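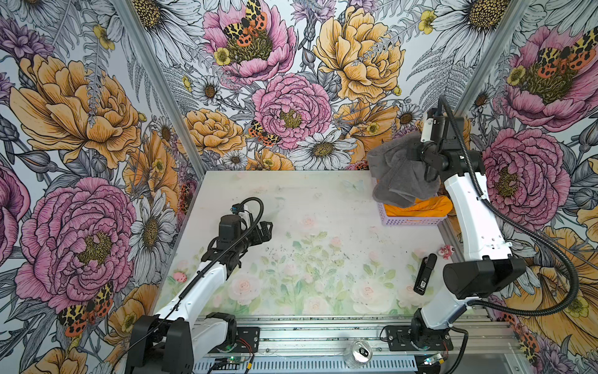
The Girkden ferry

The last ferry to Girkden left at 8, and my sister and I were on it with our mother's sewing machine in the trunk of the car. The man on the ramp waved us into the middle lane and told us to set the brake. We were the only car that night. There was a bread van behind us and a boy with a bicycle, and then the ramp came up.

It was November and the water was rough. My sister wanted to stay in the car. I went up to the cabin and bought two coffees from the machine and brought them back down, and we drank them with the windows closed.

"We should have sold it in Resard," she said.

"They offered 20 dollars."

"Then we should have taken 20 dollars."

The machine was a Triline, the heavy kind with a knee lever. Our mother bought it used the year she married and made all our clothes on it until I was in high school. After that she made curtains for other people. When she moved in with my sister she kept it under the window in the back bedroom, and when she couldn't see well enough to thread it she still oiled it on Mondays. She was 77 when she died. In the drawer we found a note in her handwriting that said the machine was to go to the shop in Girkden, with the street written under it and nothing else.

We had never heard her talk about a shop in Girkden. As far as we knew she had never been there.

"Maybe she owed them money," my sister said.

"For what?"

"I don't know. Thread."

The crossing took longer than it was supposed to. The boy with the bicycle was sick over the rail and then sat on the steps with his hood up. My sister found a roll of mints in the glove compartment and got out and gave it to him. When she got back in, her hair was wet and she smelled like the sea.

We spent the night at a hotel by the dock. The heat was on too high and there was only one blanket that wasn't scratchy, so she took it. In the morning we asked at the desk for directions, and the clerk drew us a map on the back of a parking form.

The shop was up a steep street behind the church. The sign over the door said Jia in green letters, and under that, Alterations and Repairs. The woman who came out to the counter was younger than either of us. She had a tape measure around her neck and pins in her sleeve. I told her our mother's name, and she shook her head. I showed her the note. She read it and turned it over and read the blank side too.

"My grandmother might have known her," she said. "She had the shop before. She died in the spring."

My sister looked at me. I could tell she was thinking about the ferry fare.

"Can I see it anyway?" the woman said.

We carried it in together, one at each end, and set it on the cutting table. She took off the cover and turned the wheel by hand. Then she tipped the machine back on its hinges and looked underneath with a flashlight, and she stayed bent over it for a while.

"Come here a second," she said.

On the inside of the base, where you would never look unless you were cleaning it, there were two sets of initials scratched into the paint. One was our mother's, from before she was married. Beside it was a date, 4 years before my sister was born, and the other set.

"That's my grandmother," the woman said. She touched the letters with her thumb. "She used to talk about a girl she roomed with when they worked at the coat factory. They went halves on a machine. She said the other girl got it when they closed the place down, and that someday it would be her turn."

So our mother hadn't bought it used, or not the way she told it. I thought about all the years it had been under that window.

The woman asked if we wanted something for it. My sister said no before I could. Then she asked if she could see it run one more time, and the woman plugged it in and found a scrap of blue cotton and sewed a line straight across it. It made the same noise it always made. My sister folded up the scrap and put it in her coat pocket.

There was a ferry back at noon. We walked down to the car, and she asked if I wanted her to drive.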